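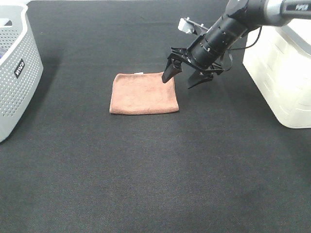 A morning at the Drustent tree nursery

Posted in Visits — November
By the Plilness Green Spaces newsletter

Search this site Enter keywords Go

Drustent is the nursery that supplies most of the young trees planted along our streets and in the parks. It opens its gates to residents twice a year, in spring and again in November, and I went along to the autumn one. The visit started at half past nine at the lower entrance, by the weighbridge. There is parking on the verge, and the number 29 bus stops at the end of the lane.

The nursery covers a long slope facing south-east. At the bottom are the seed beds, then the rows of two- and three-year-old trees, and at the top the bigger stock waiting to go out. The guide told us there are 2000 trees in the top field at present, all of them promised to one street or another. Limes and field maples make up most of it. Planes used to, but the town has cut back on them and the nursery has followed.

Where the seed comes from

We spent longer in the seed store than anywhere else. It is a brick building with a cold room at the back. Since the new planting policy came in, the nursery collects as much seed as it can from trees already growing in the district, mainly from Shiferaw Wood and from the old hedges on the Mumon side of the river. Each batch gets a number, and the number stays with the trees until they are planted. If a street tree fails, the staff can look up which parent it came from.

Acorns were being sorted while we were there. They are tipped into a tank of water and the ones that float are thrown out. The rest are dried off on racks and sown quite soon, as oak does not keep well. Hornbeam is slower and can sit in damp sand for well over a year before it comes up. One visitor asked about ash. The nursery stopped growing it some time ago because of dieback, although it still collects seed from a few healthy trees at Mumon and sends it away for trials.

The fields

After the seed store we walked up through the rows. The ground was heavy and boots were needed. Each row has a painted stake at the end with the species and batch number on it, and several of the stakes had faded so far that the guide had to check her list.

Every tree is undercut in its second year, which means a blade is drawn through the soil below it to make the roots branch. We were shown one tree that had been treated this way and one that had not, both lifted that morning. The first had a thick mop of fine roots. The second had one long root like a parsnip and very little else — hard to get into a pavement pit.

The new hedge along the north boundary is worth a mention. It was put in with 500 plants of hawthorn, blackthorn and spindle, partly for shelter and partly for birds. Redwings were feeding in the older stretch next to it.

Losses and watering

The guide was open about losses. Dry springs are the main trouble, and most trees that die in the street do so in their first two summers. The town now has a water bowser that goes round the new plantings from May, and residents in Plilness can sign up to look after a tree outside their own door. So far 1000 households have done so. The form is at the library and the town hall desk.

Practical notes

The tour takes two hours and most of it is uphill. The top field is not suitable for pushchairs, but the seed store and the lower beds can be reached on a hard path. Tea was served in the potting shed at the end. Dogs have to stay in the car park. The next open morning is in April, when the lifting is over and the grafting bench is in use. Places are booked through the nursery office.

Share this 29 shares
Leave a comment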